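I'd been pestering Katherine Ñahui for a chat since June, and she finally gave in on the condition that I bring the coffee and that we do it at her desk, at work, with interruptions. So that's what we did! If the quotes jump around a bit, blame the people who kept stopping by to ask her where things were.

Katherine has been in records at Sotelo longer than I've been anywhere. When she started, the job was paper in, paper out. Claims came up from the mail room, somebody opened them, somebody read them, somebody typed the important bits into a system with a green screen, and then the whole lot went into a box and the box went to Trukville, where we still rent storage (yes, still, we'll get to that).

"I could type a claim without looking at my hands or the screen," she told me. "I'd be planning dinner. I'm not saying that's a good thing, I'm saying that's what it was."

Then came Ikirix. If you're on another floor you may only know it as the name on those emails about downtime, but for the folks up here it's the software that reads the scanned pages, picks out the names and dates and amounts, and files everything. A person only sees a page when Ikirix isn't sure about it. Last month it put 3,953 pages through and sent 1,624 of them back for somebody to look at. I said that sounded like a lot of pages to send back for something that's supposed to do the reading for you.

"It is a lot!" Katherine said. "But you should've seen the first month. It sent us back everything with a coffee ring on it. It sent us back staples."

What surprised me is how much of the job is still hands. The scanner can't open a box. It can't tell that two pages are stuck together, or that somebody has filed a lunch menu in the middle of a claim. Every batch still gets prepped by a person at a desk, who takes the papers out, squares them up, pulls the clips and turns everything the right way around.

"People hear automation and they think I sit here and watch a screen," she said. "I lift more boxes now than I did ten years ago. The machine's hungry. Before, we were the slow part, so the boxes could wait for us. Now it's the other way." 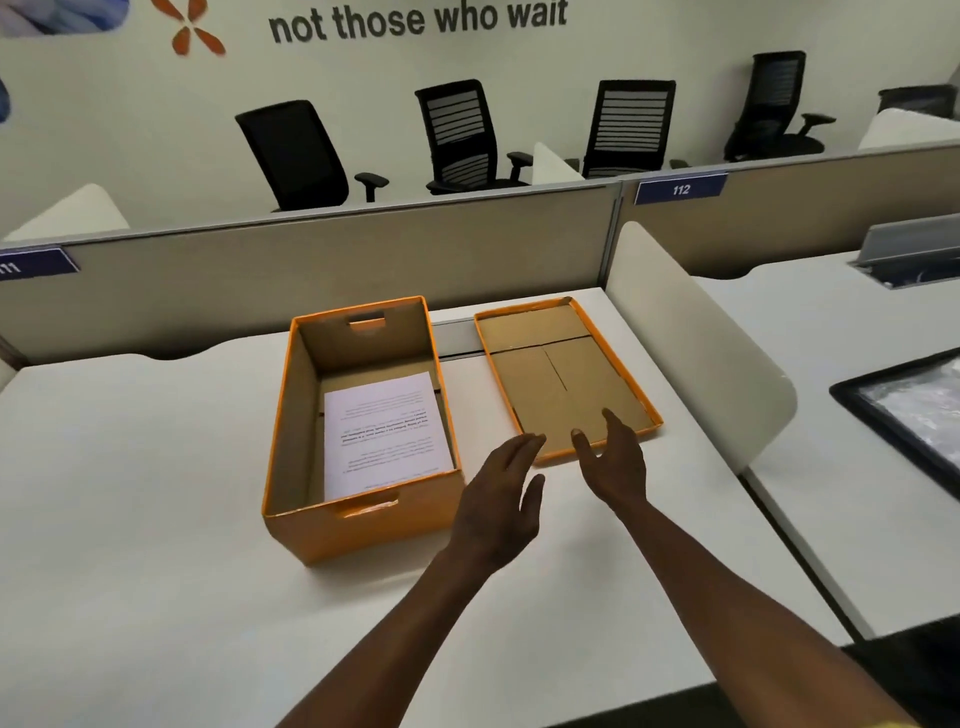
Records & Intake Team, Second Floor

The orange boxes are the ones that drive her a little bit crazy, by the way. The lids are a snug fit and she likes them set down right beside the box, open side up, so the clips and rubber bands can go straight in the lid. She has opinions about this and she'll share them with you.

I asked her straight out whether she'd been scared when it all started. She took a while to answer.

"Yes. I was. They had a meeting and the slide said 'freeing up time' and I thought, well, I know whose time." Two people from the old typing group did leave that year, one to retire and one for a job at Sistia, and neither was replaced. She's careful about how she puts it. Nobody was let go. But there are fewer of them, and lunch is quieter, and she misses the noise.

Yurani Mamani, who sits a few desks down and had been pretending not to listen, rolled her chair over at this point. Yurani joined after Ikirix was already running, so she never did the typing at all. Her whole day is the pages that come back.

"They're all the weird ones," she said. "Handwriting, faxes of faxes, somebody who wrote the amount in words and then crossed it out. You never get an easy one to rest on. By three o'clock my eyes are done."

Katherine nodded hard at that. When she typed everything herself, the boring pages were a kind of break. Now the software eats the boring pages and leaves the people with the puzzles, one after another. They raised it with their manager in the spring, and since then the two of them swap: mornings prepping, afternoons on the screen, then the reverse the next day. Yurani says it's made a huge difference. Katherine says it's made a difference, and her back would like a word.

There's a target, too, which neither of them loves. It's 2,000 pages prepped per person per week, and it was worked out on nice clean forms. "Give me a box of nice clean forms and I'll do it with time left for cake," Katherine said. "Give me one from Trukville that's been under a pipe and I won't."

So would she go back? I honestly expected a yes. She laughed at me.

"To the green screen? No! No. My wrists hurt all the time, I'd forgotten that until you asked. I'd just like them to come and sit with us for a day before they change the next thing. Bring a chair, there's chairs."

The next thing, as far as anybody's told them, is a scanner that feeds itself. Yurani wants to know who's going to pull the staples. Katherine had already gone back to her box by then, and my coffee was cold, so I left them to it.

34 likes | 6 comments | Share

More from the people pages
Getting your old files back from Trukville: who to ask
My first month on the Ikirix help desk
Five lunches you can make in the second floor microwave
Moving desks? Read this first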